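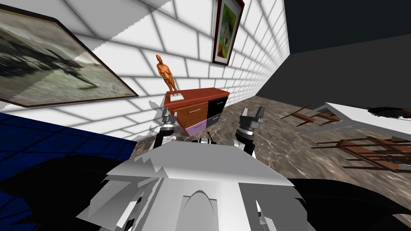 # The Thermometer in the Foyer

*Four decades of asking strangers for money at the Ninstead Tenants' Legal Service, and what the asking has done to us*

The first thing you learn about raising money for free legal advice is that people would prefer to give it to a dog. I don't blame them. A dog has a face. A dog, given a new hip, will run along a beach for the benefit of the newsletter. A tenant who has had her bond returned in full, less the cost of a doorknob, would generally like to go home and not be photographed.

I have been writing appeal letters for the Ninstead Tenants' Legal Service on and off for most of my working life, first as a favour and later because I'd become the person who knew where the envelopes were. In that time the service has moved twice, changed its logo three times and been described by a local councillor as "a valuable resource", in a speech announcing that our grant would not be renewed.

The building we're in now went up in 1942 and was last rewired by an optimist. It costs more to heat than it does to staff on a bad month. When I started, I thought the appeals would be about justice. A good half of them have been about the boiler.

## The matching gift

Everyone in this line of work dreams of the matching gift. A generous party agrees to double whatever comes in before midnight, and the whole town is seized by arithmetic. Ours came from Grisetti, the tile and flooring people out on the ring road, who offered to match every dollar given in a single day in February.

We had never done a giving day. We'd had sausage sizzles, a trivia night that ended in a formal complaint, and a sponsored silence undertaken by lawyers, which raised a fortune. A giving day, we were told, is different. It's conducted online, it has a countdown clock, and you're supposed to send people an email every few hours until they either donate or move house.

I wrote seven of those emails. The one at breakfast was dignified. By mid-afternoon I was using capital letters. The last, sent at 10 p.m., had the subject line "Still awake?", and I'd like to apologise again to everyone who was, and to the larger number who weren't.

We finished with 201 gifts. The biggest came from a property manager whose agency we had taken to the tribunal more than once. The smallest was $2, with a note saying it was all that was left on the card and to put it toward something nice. We put it toward the boiler.

## Share this with your friends

The giving day came with a toolkit. I've since met a great many toolkits, and they're all the same: a badge for your profile picture, a set of ready-made posts, and a page of advice on tone, written by somebody who has never had any trouble with theirs. You were meant to save the badge, share it, and tag five friends. I did as I was told. Three of the five thought I'd been hacked, and one rang to check I was all right for money.

The badge said ALL IN. I have never been all in for anything. I'm a person who keeps the receipt. But I put it up, and so did the reception roster, and so did a former client in Trikotholm who hadn't lived here for years and added a paragraph about the time we'd stopped her eviction with a phone call and a photocopy. Her post brought in more than every one of my emails combined, capitals included.

There's probably a lesson in that, and I've been to two workshops where it was sold to me at the full delegate rate.

## Thank you, and other bookkeeping

Nothing in fundraising is as hard as saying thank you. Say it too quickly and it looks automatic. Wait a month and it looks like you've spent the money, which you have. We tried handwritten cards, and a donor wrote back asking us to please not waste their gift on stationery. We stopped the cards, and the same donor wondered whether the cheque had arrived.

Then there's the naming question. Grisetti asked for nothing, bless them. Other supporters have been more forthcoming. The Xiong Foundation, a family outfit that's been good to us over the years, paid for the interview room and was offered a plaque. They said they'd rather have the door fixed so that the waiting room couldn't hear. It's the most useful thing any donor has ever asked for, and it took us 90 days to find someone who'd come out and do it.

I should mention the thermometer. It's plywood, it stands in the foyer, and it was painted for an appeal that ended before some of our solicitors were born. Every year we repaint the target at the top and start the red again from the bulb. Clients sit across from it while they wait, holding their leases. One of them told me he found it stressful. He'd assumed that if it didn't reach the top by the time his number was called, he wouldn't be seen.

We moved it closer to the toilets. The next appeal opens in spring, and I've already been sent the toolkit.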